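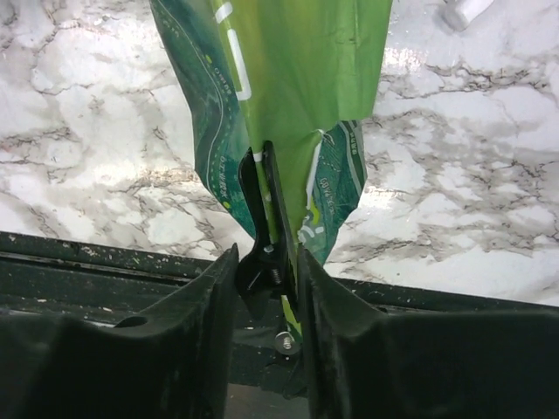 Post-production, February

Picture lock on the Plumitbridge documentary slipped by 8 days. Seon-mi Ma has cut the tour footage to 67 minutes and dropped the second interview with the drummer. Mostis has the sound files.
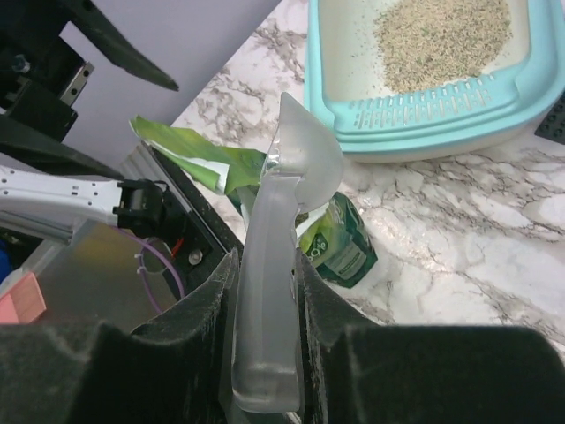

Color work starts once the mix is back. Lukian Pylypenko is still clearing two songs with Ó Ceallaigh. We have spent $1447 of the music budget. The Drasarport screening is booked, 100 seats.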